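13th October — hide glue notebook, continued from the June pages

Picking up the joint tests where they were left before the summer. The question is unchanged: how much open time can be bought with urea before the joint loses strength that matters in a chair. The Trultstead chairs go back together this winter, and the seat rails on those have to be closed in one go, four joints at once, so the answer is needed before the next glue-up and not after it.

Stock

Glue is the Geron pearl, the same sack as in June, kept in the lidded tin. No smell off it, no clumping. Soaked overnight in cold water, 2 parts water to 1 of dry glue by weight, which is wetter than the label suggests but matches the June batches. Urea added to the soaked glue before heating, stirred in, left to stand while the pot came up.

Four batches:

A — no urea
B — urea at 5 percent of dry glue weight
C — 10 percent
D — 20 percent

Pot held at 60 C by the dial thermometer, which reads high by a degree or so against the glass one. I have not corrected for it. All four jars sat in the same water bath, so whatever error there is applies to all of them.

The pot thermostat cycles more widely than it did. The lid helps. Janaína Frota suggests swapping it for the spare from the old wax heater, which has a narrower band, but the bulb is longer and would have to be bent to clear the jars. Left for now.

Viscosity check by the drip method off the flat brush. A and B run off in a continuous string and break late. C breaks sooner. D is thin enough to sheet. Added nothing to correct this. In June I thickened D by letting it stand uncovered and then could not say how much water it had lost, so those numbers were no use.

Samples

Beech, all from one board, planed the same morning as gluing. Lap joints, 25 mm wide by 20 mm overlap, grain parallel. Faces straight from the plane, no toothing. Half the pieces warmed on the radiator shelf first, half at room temperature. Room was 19 C at the bench and humidity 52 percent on the wall gauge.

Marked each piece in pencil with batch letter and W or R. Do not use the marker again. It bled into the end grain in June and there were two pieces that could have been B or D.

Open time

Measured from brush off the wood to the point where a fingertip pressed on the film lifts without a string. Subjective, but the same finger throughout.

A, cold wood — under one minute. The film had already skinned at the edges when I got to the second piece.
A, warmed wood — noticeably better, just short of two minutes.
B, cold — slightly over A cold. Would not want to rely on it.
B, warmed — three minutes.
C, cold — three and a half minutes.
C, warmed — five minutes, some variation from piece to piece.
D, cold — seven minutes.
D, warmed — stopped timing at ten.

Warming the wood is worth more than the first 5 percent of urea. This was suspected from the practice joints in June but is clearer with the pieces side by side. For the seat rails it argues for warming everything and using C at the most.

Clamping

One clamp each, hand tight, three days. Squeeze-out on A was patchy on the cold pieces, with a dry corner on one of them visible before the clamp went on. Let it go through to the test anyway and marked it.

D had very heavy squeeze-out and stayed soft at the edges into the second day. By the third it had hardened, although a thumbnail would still mark it. A could not be marked. The difference may close up with another week in the rack, and a second set of D is sitting there to find out.

Breaking

Pulled on the lever rig with the spring scale. Readings below are load at the hook before the lever ratio is applied, so they are good for comparing with each other and for nothing else. Weakest and strongest piece of each set are left in.

A, cold — wide scatter. The dry-corner piece let go early and the others held well.
A, warmed — tight group, best reading 426 N, wood failure across most of the face.
B, warmed — same as A warmed within what the scale can show. Wood failure again.
C, warmed — slightly lower, mixed failure, mostly wood.
C, cold — lower again, more glue line showing.
D, warmed — clearly weaker. Clean glue line on every piece, shiny, almost no fiber pulled.
D, cold — much the same as D warmed.

The failure face says more than the scale does. Anything where the beech tears before the glue is strong enough for a rail, and by that measure A, B and C warmed all pass. D does not pass at three days.

The scale tops out at 1000 N and sticks a little on the way up. Tapped it before each reading. Stanthorpe had a digital one on their used list, which I would prefer, although the calibration sheet was missing when I asked.

Reversibility

One offcut from each set went into a dish with a damp cloth over the joint line and a warm iron on top. A needed repeated wetting before a palette knife would start. B about the same. C opened with less effort. D opened on the first pass.

Alcohol test as well, run into the edge of the joint with a syringe. A cracked with a tap. B and C cracked with a tap, a duller sound from C. D did not crack at all but gave slowly, which agrees with it being soft still. For future repair the dry crack is the cleaner route, and this is another mark against high urea.

Notes from the talk-through

Went over the results with the others away from the bench. Points raised, in the order they came up:

The Trultstead rails have old glue in the mortises. Fresh beech faces are the best case. Need a set with old hide glue washed back and not fully removed, as it will be on the actual chairs. Agreed. There is a broken stretcher in the Batista box that can be cut up for this, as it belongs to no chair we can identify.

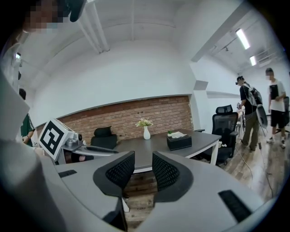 Round tenons behave differently from flat laps. A tenon wipes the glue off the leading edge as it goes home, and a thinner glue wipes more. Laps will flatter batch C in that respect. I think that is correct and have no figure for it. Proposal is to turn short dowels, bore a block to match, and pull them in the same rig with a different hook. The hook has to be made. The boring bit should be the one used for the Trultstead repairs, so that the fit is the real fit.

Salt was brought up in place of urea. Tried years ago on veneer and it drew damp in the winter. Not pursuing it.

Heat lamps for warming the frames. The radiator shelf will not take a seat frame. A lamp on each corner would do it, but the finish on the front legs is original shellac and will print at not much over hand heat. Either shield the legs with foil-faced card or warm the rails off the frame and bring them to it. The second is simpler. Rails cool fast once they leave the shelf, so the shelf should be moved closer to the assembly table.

There was disagreement on whether three days in the clamp is realistic. The chairs would be under band clamps for one night and then stood in the rack. A one-night set ought to be broken for comparison. I had assumed the longer time was harmless, but if the order of the batches changes at one night then it matters which is used.

To do before the next session

Cut and plane a second board for laps. Same supplier, check for grain run-out before cutting this time.
Batches A, B and C only. Drop D apart from the set already in the rack.
One-night and three-day pieces from each batch, all warmed.
Dowel and block samples, six of each.
Cut up the Batista stretcher, wash back half the faces.
Make the hook.
Check the dial thermometer in ice water and in boiling water and write the error on the tape.

Reheating

Left the remainders of A and C in the jars, cooled, refrigerated overnight, and brought them back to 60 C the next morning. A gelled firmly and returned to the same drip. C gelled to something nearer custard and came back thinner than it went in. One reheat looks acceptable for both. A second reheat was done on C only, and it had a faint sour smell with the lid off, so it was thrown out.

For the chairs this means mixing fresh on the day and not trying to carry C over. The soaked pearls keep for up to three days in the fridge without urea, so soaking can be done ahead and the urea weighed in that morning.

Cleaning — jars soaked in hot water, brushes the same. The flat brush is losing hairs at the ferrule and two of them were found in the C film, one right across a joint face. That joint broke within the group, but the brush should be replaced before the rails are done.

Pencil key for the rack is taped inside the back cover of this book. D set goes back on the rig after its extra week and gets written up on the facing page.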